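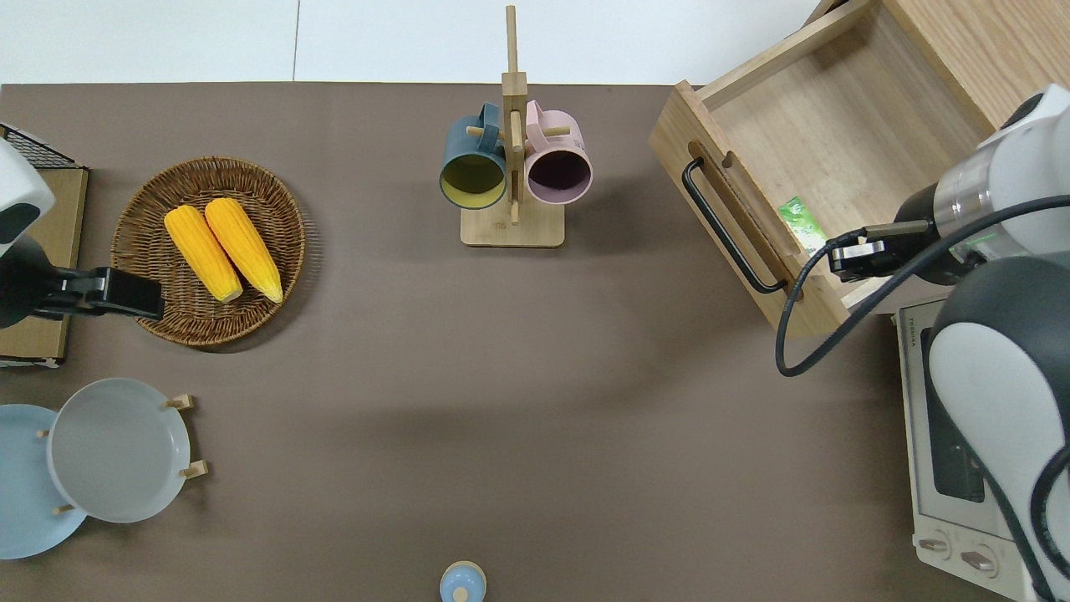 Figure 3. Tabletop arrangement with mug tree, corn in a wicker tray, plates on their stand, and the drawer open.

4.2 Where things are kept

Kitchen storage is usually studied by volume. Our interest is in the smaller matter of furniture made for one kind of object, such as the mug tree, which holds a mug very well and a potato not at all. In Figure 3 the mugs hang from their pegs with the openings facing down. Household manuals tend to recommend this on account of dust, and tend to say nothing of the dust on the post.

The drawer belongs to a different tradition. A mug tree announces its contents to the whole room. A drawer keeps its own counsel, and the small green packet inside this one could stay there for years without troubling anyone. In the Haugen survey, carried out in September, respondents described their drawers as "organized" and then asked to be excused from opening them.

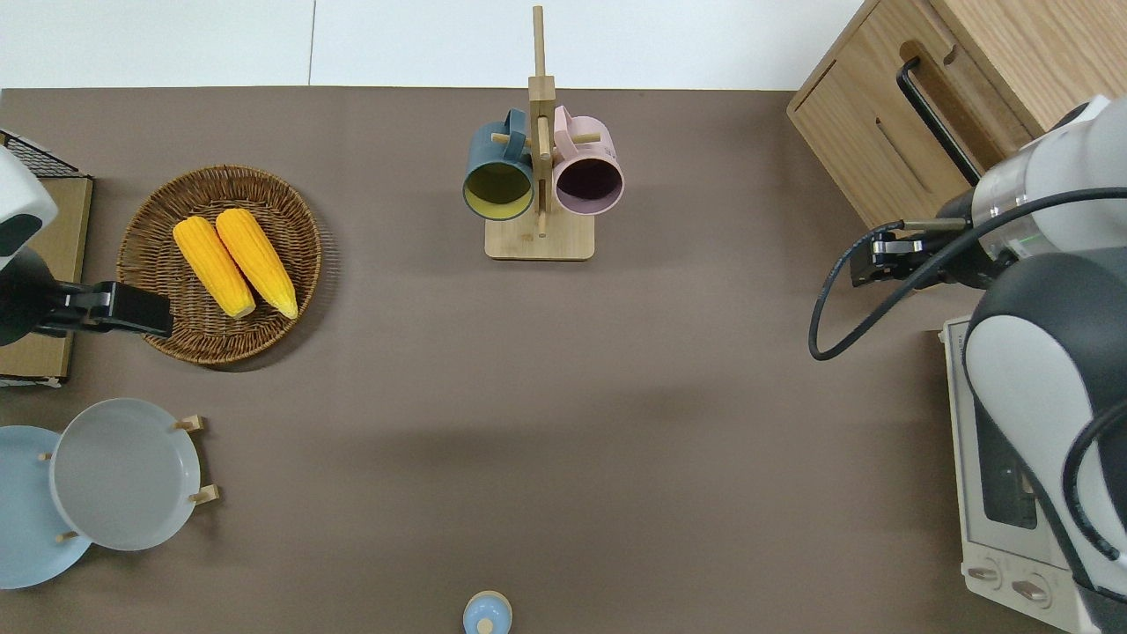

Tratunard Group for Domestic Objects, Department of Design Studies, Fallotitz

Corn is a harder case. It is too long for most bowls and has no peg of its own, so it ends up in whatever is wide and shallow. The woven basket does the job with the two ears set side by side on a slant. We coded this as "display" under the Somik scheme, although one of us held out for "groceries not yet put away" – a category the scheme lacks and every kitchen has.

4.3 Plates on edge

Stacking plates flat saves room and guarantees that the one wanted is at the bottom. Standing them on edge costs more table and gives each plate a visible rim, which matters when the set is of mixed colors and the household has favorites. Wooden pegs keep the plates apart. Interviews lasted around 40 minutes, and a surprising share of that time went to who gets the yellow one.
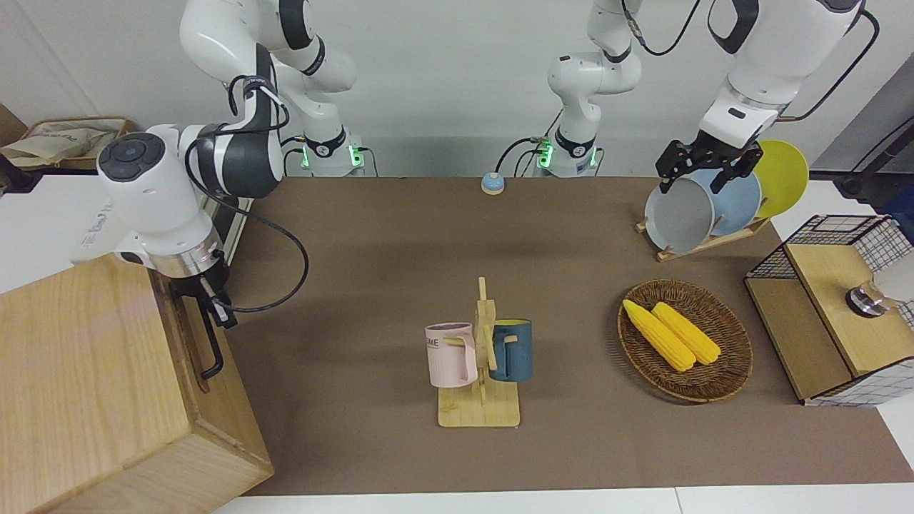 Figure 4. Gray, light blue and yellow plates upright in the rack, with the mug tree in the foreground.

The call bell was left out of the coding. Under Somik it counts as neither storage nor tableware, and the authors could not agree on who, in a private kitchen, would be expected to come.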